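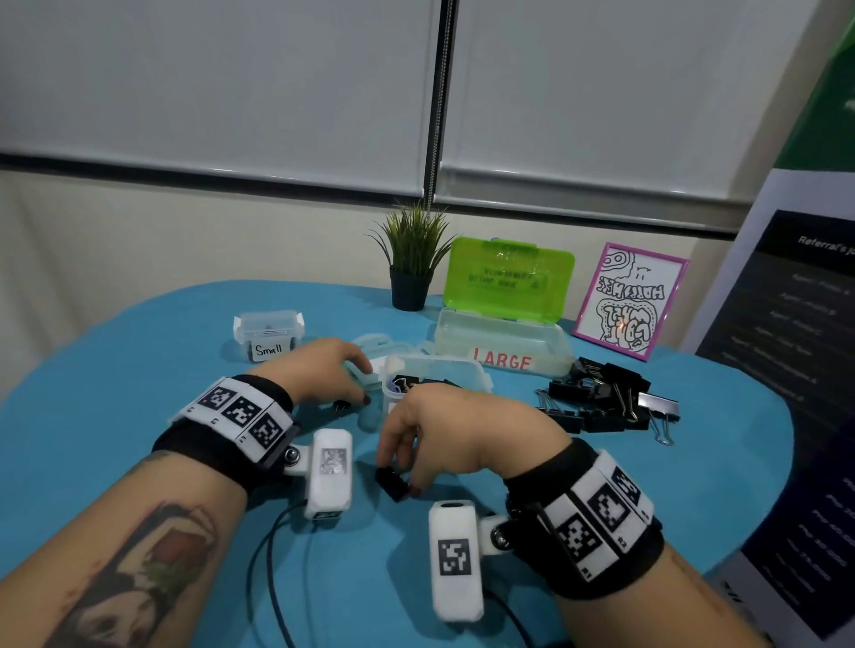

Photo: Matěj Vávra / Primen newsletter

Primen puts its paper clips and binder clips in order before the move

The office supplies of Primen are being sorted by size this month, before the company moves from the third floor to its new rooms in the Lumetti building in June. The work started with the binder clips, which were until now kept in drawers, in old envelopes and in mugs in almost every room.

The clips are divided into small, medium and large, and each size has its own clear plastic box marked with the size. The large ones go to the box with the bright green lid, as they need the most space. The sorting is done at the round turquoise table, next to the plant, and everybody who finds clips in his or her desk is asked to bring them there before 5 in the afternoon.

Otakar Ondrejka, who is responsible for the supplies, told the newsletter that the idea came during the last order from Jelínek, the stationery shop which has delivered to the company for many years. The order included again two packets of small black clips, although there were enough of them in the house already.

"We were buying the same thing every spring," he said. "In one room people had no clips and in the next room they had a full drawer. It was a question of knowing where they are."

According to Mr Ondrejka, the company spent 352 euros on small stationery last year. He does not expect that this amount will fall to zero, but he would like to order only envelopes and printer paper until the autumn. The first order after the move will be made when one of the boxes is nearly empty.

The rule for the sizes is simple. A small clip is for a few sheets, a medium one for a normal contract, and a large one for the thick folders from the archive. When it is not clear to which size a clip belongs, it should be laid beside one from the box and compared. Clips with a bent handle, or with a handle which has fallen out, are put aside and do not go into any box.
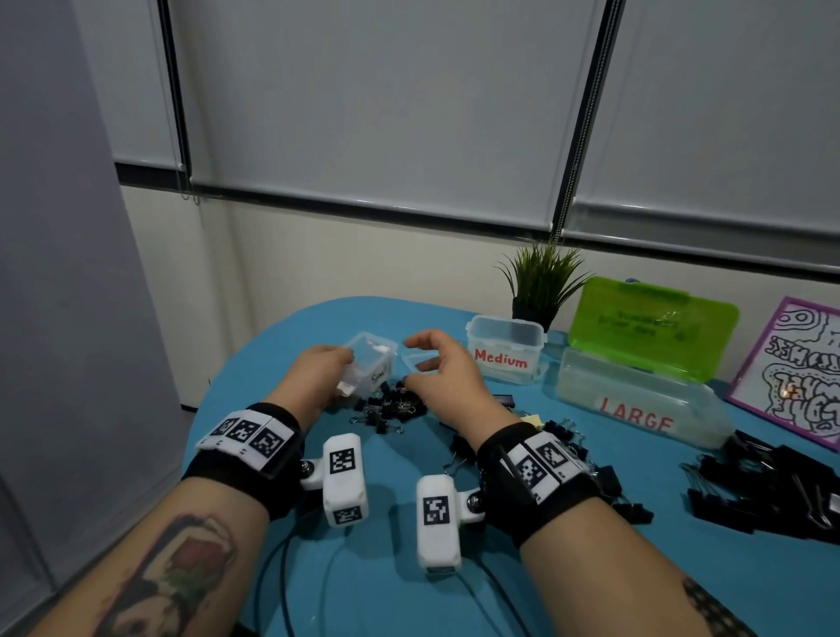 The boxes will travel to the new rooms closed and will stand on the open shelf beside the copy machine, with the labels to the front. Mr Ondrejka asks colleagues not to take a whole box to their desk, also not for one day. Who needs a larger number of clips, for example for the yearly meeting with the agents, can write to him and he will prepare them in an envelope.

After the clips it will be the turn of the pens, the sticky notes and the rubber bands. The pens will probably take longer, says Mr Ondrejka, because each of them must be tried on paper. For the rubber bands there is no box yet — if someone has at home a clear food container with a good lid which is not used any more, it will be welcome.

Colleagues from the Flarkasia project, who share the kitchen on the third floor, may also bring their clips and use the boxes later. Their own cupboard stays in the old building until the end of the summer, and the key to it is with the reception.

What cannot be used in the new rooms will be offered to the primary school in the same street. The school has already asked for coloured paper and for the older ring binders, and a first parcel was carried there last week. Empty archive folders are still available in the corridor in front of the meeting room and can be taken without asking.

The last date for handing in supplies from the desks will be sent by e-mail together with the plan of the new rooms. Questions about the boxes are answered by Otakar Ondrejka, and questions about the move itself by Matěj Vávra, in the small office beside the stairs, every morning from 9 to 11.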